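5 min read

Collecting Demonstrations for a Cube Placement Policy
Iveta Vondráček
Westthorpe student projects, 05/10/2021

3. Data collection

3.1 Task definition

The policy has to pick up one cube and place it in a basket named in the command, either "front" or "rear". The command is stored as a single text field with each episode. An episode starts with the arm parked outside the camera view and ends when the arm returns to the park position. Episodes in which the operator dropped the cube and picked it up again were kept and given a "recovery" tag. Episodes in which the cube left the table were deleted.

The target was 1,000 episodes. The planning estimate was 40 per session, which gave 25 sessions. The final number of sessions was 28, mainly due to two calibration faults described in 3.4.

3.2 Recording setup

Joint positions, gripper width and camera images were written by the Muvent logger into one file per episode. The fixed camera was not moved between sessions. Its pose was checked against a printed marker sheet before the first episode, and the sheet was then removed. Teleoperation used the Awwad hand controller with translation scaled down by half. Full scale was tried first, but operators overshot the rim of the basket too often. 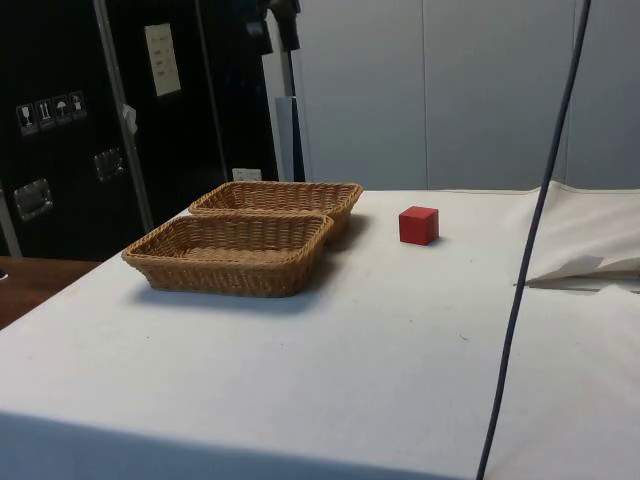

Start states were sampled by the script Flivarbridge, which prints a cube position and a target basket for the operator to follow. Positions are drawn from a grid on the open part of the table, with a margin around the baskets so that the fingers can close without touching the weave. Both baskets must be empty at the start. The layout with the two rims almost touching, one basket behind the other and the red cube off to the right, was the hardest for the early model. From the fixed camera the front basket partly hides the rear one, and the model tended to release over the front basket whichever command was given. More start states of this type were added from session nine on.

3.3 Background and lighting

The white cloth was used to keep the cube easy to segment during automatic labeling. Creases and smudges were left as they were. A first version of the labeler treated dark specks on the cloth as objects, and a minimum area threshold fixed this. Nothing behind the table was masked. Cropping the images to the tabletop was considered and rejected – the arm enters from above, and the crop removed useful motion before the grasp.

3.4 Faults and exclusions

Two sessions were recorded with a wrong gripper offset. The images are usable but the width values are not, so both sessions were excluded and repeated. One more session was lost when the disk filled up and the logger kept running without writing. The logger now stops if free space falls below 5 percent.

Timestamps were a smaller problem. Camera and joint streams drifted apart during long episodes, and episodes with a drift of more than one image interval were resampled to the camera clock. The original files are kept in a separate folder.

3.5 Train and test split

The split was made by session. A random split by episode puts near-identical start states on both sides and gives a test score that is too high. Recovery episodes are in the training set only.

We use cookies to measure site traffic. By continuing to browse you accept our cookie policy. Accept | Settings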